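Grornura Gristport: grabar tu primera tarea con las dos manos

Actualizado: 2018-03-23

Guía rápida del kit de captura Gristport (cámara de cabeza, batería, cinta). Para enseñarle al brazo una tarea de casa. Precio 700, sin trípode. Vamos.

Antes de nada:
Cargar la batería. Del todo, no al 65 % como hice yo la primera vez.
Mesa despejada en el centro, lo que no uses al fondo.
Fondo liso si se puede. Pared clara, perfecto.

Paso 1. Cinta ajustada, cámara inclinada hacia abajo. En el visor tienen que entrar las dos manos y el tablero entero.

Paso 2. Elegir tarea corta. Botella con pulverizador va muy bien — dos piezas, una mano para cada una, y el tubo largo obliga a apuntar. El modo Trarthorpe la trae ya en la lista, menú 2.

Paso 3. Botón lateral, esperar el pitido, empezar. Sin prisas, aunque yo escriba con prisa. Las manos separadas un momento antes de juntar las piezas, asi el programa distingue cuál es cuál.

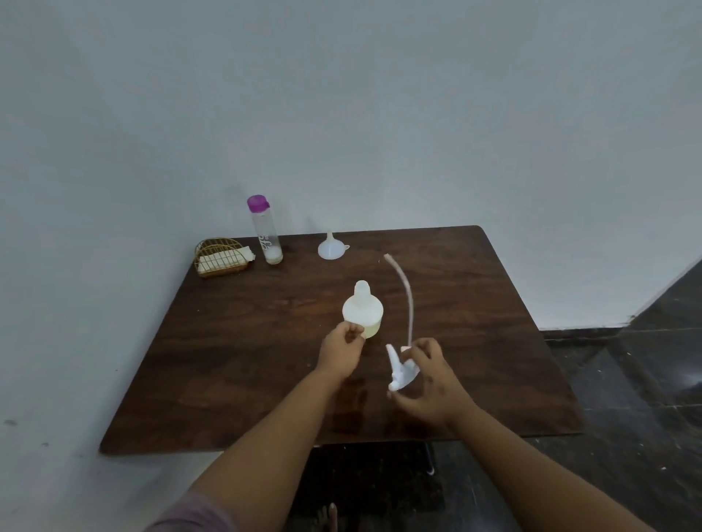
Paso 4. Repetir 5 veces. Cambiar un poco la posición de la botella cada vez. Si se cae algo, no cortar, seguir.

Paso 5. Volcar al ordenador y revisar. Los plásticos translúcidos le cuestan, sobre todo tubos finos — si el seguimiento se pierde, bajar el brillo y probar otra vez.

Pega: el manual esta solo en inglés y la cinta aprieta. En septiembre sale versión nueva, según la web.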